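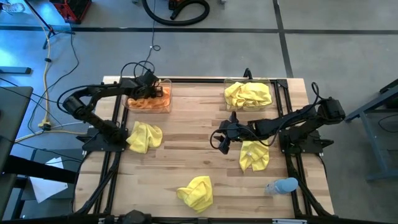
Should cleaning cloths of different colors be kept in separate bins?

They should, wherever the color tells staff what the cloth is used for. A bin that holds a single color can be checked at a glance, and a cloth taken from it can be used without further inspection. Mixed bins are acceptable only for cloths that are waiting to be laundered.

Wurnside Cloth Sorting Records: Data Card

Version date: 06/02/2023
Maintained by: Wurnside Facilities Documentation Office
Status: released for internal and partner use

1. Summary

The Wurnside Cloth Sorting Records describe the sorting of reusable cleaning cloths by color at a worktable. Each record covers one sorting session, beginning when cloths are placed on the table and ending when the table has been cleared or the session is stopped. The collection contains 1,040 records from two sites, Prosser and Trasthorpe.

The records were assembled to support the revision of the Wurnside housekeeping manual, in particular the chapter on the storage and return of cloths. They have since been requested by partner sites that are preparing their own sorting procedures, and this card is intended to give those sites enough information to decide whether the records suit their needs.

2. Background

Wurnside buildings use reusable cloths for most dry and damp wiping. Cloths are assigned to tasks by color. Yellow cloths are issued for tables, counters and shelving. Orange cloths are issued for door hardware, rails and switches. Other colors are in use at individual buildings but are not covered by this collection.

Before the present procedure was adopted, clean cloths were returned to cupboards in a single bag and separated by whoever next needed one. Buildings reported that cloths of one color ran short while the other accumulated, and that orange cloths were being used on tables at the end of the day when the yellow supply was low. The current procedure moves the separation to a fixed point, immediately after laundering, and requires that cloths leave the sorting table in bins of one color only.

3. Contents of the collection

The collection is divided into three parts.

Part A, Prosser sessions. These sessions use yellow and orange cloths in ordinary working condition. Cloths are placed on the table as they come from the dryer, without being smoothed or folded first.

Part B, Trasthorpe sessions. The same two colors are used. The cloths at Trasthorpe have been through more laundry cycles, and the difference between the colors is less marked in some of them. Part B contains 400 records.

Part C, reference sheets. Part C contains the inventory sheets, the bin labels in printable form and the text of the sorting instructions given to staff. It holds no session records.

Of all session records, 356 include a note entered by the person responsible for the table. Notes are optional and vary in length. Most concern cloths that were set aside, bins that were too full to close, or items other than cloths found on the table.

4. Materials

Cloths. Square reusable cloths, yellow or orange, supplied by Mandeo. Cloths with holes, burnt edges or stains that obscure the color are withdrawn and are not returned to the bins.

Bins. Clear plastic, open at the top during sorting. Clear bins are specified so that the contents can be checked from the side. Bins of slightly different shapes are in use, and no distinction should be drawn from the shape of a bin.

Table. A wooden worktable on a hard floor. The surface is wiped before each session. Table coverings are not permitted, as cloths tend to catch on them.

Other items. Bottles and small tools are sometimes left within reach of the table. They are not part of the sorting task and are not recorded unless they delayed it.

5. Sorting procedure

The following text is taken from the instructions in Part C.

Place the bins at the far side of the table, with open space between them.

Assign one color to each bin before the first cloth is moved. Do not change the assignment during a session.

Take cloths one at a time. Where two cloths are caught together, separate them over the table and check both.

Cloths may be placed in the bin unfolded. Folding is carried out at the cupboard, according to the size of the shelf.

Stop filling when the cloths reach the rim. Press down lightly once. If the cloths rise above the rim again, begin a second bin of the same color.

Set doubtful cloths at the near edge of the table and decide on them last, in good light.

A session is complete when every cloth on the table has been placed in a bin or withdrawn.

6. Record fields

Each session record contains the following fields.

session: a serial number, unique within the site.
site: Prosser or Trasthorpe.
start_state: the arrangement of cloths at the start, entered as loose, piled or mixed.
colors_present: the colors on the table and in the bins at the start.
bin_assignment: the color assigned to each bin, left and right, as seen from the near side of the table.
withdrawn: cloths removed for damage or staining.
misplaced: cloths found in the wrong bin at the closing check.
end_state: complete or stopped.
note: free text, optional.

The field start_state was added after collection had begun at Prosser. The first 300 Prosser records were completed retrospectively from the paper sheets, and the value "mixed" is likely to be overused in them. Users comparing start states between sites should exclude these records.

7. Quality checks

The closing check is made by a second member of staff, who empties each bin onto the cleared table and returns the cloths one by one. The closing check is the source of the field misplaced. Sessions without a closing check are not included in the collection.

Color is judged by eye under the ordinary lighting of the room. No instrument was used. At Trasthorpe, where faded orange cloths can be taken for yellow, a sample cloth of each color is pinned above the table for comparison. Sample cloths are replaced every February.

8. Known limitations

The records cover two colors only. Conclusions should not be extended to systems with three or more colors without further work.

The number of cloths per session was left to the sites and follows the laundry load of the day. Short sessions are therefore common at Prosser and long ones at Trasthorpe, and session length should not be read as a measure of speed or care.

A bin that already contained cloths at the start of a session is treated in the same way as an empty one. The amount already in the bin is not recorded.

Withdrawn cloths are counted but the cause of withdrawal is given only where a note was entered.

9. Recommended and unsuitable uses

The records are suitable for planning storage, for preparing staff instructions, and for estimating how often misplaced cloths occur when bins are kept to a single color. The reference sheets may be adapted by partner sites, provided that the color assignments are changed to match local practice before they are displayed.

The records are not suitable for assessing individual members of staff. Names were not collected, and sites are asked not to add them to local copies. The records should also not be used as evidence of hygiene. They document where a cloth was placed and contain no information on how well it was laundered.

10. Changes in this version

Duplicate serial numbers at Trasthorpe were corrected.
The bin labels in Part C were enlarged.
The definition of "stopped" now includes sessions ended for lack of bins.
The folding instructions were moved to the cupboard section of the manual.

11. Access and corrections

Copies are held by the Facilities Documentation Office at Wurnside and are issued on written request. Requests should state the site, the intended use and the parts required. Corrections should quote the session number and the field concerned. Corrections received after release are entered in the next version and listed in section 10.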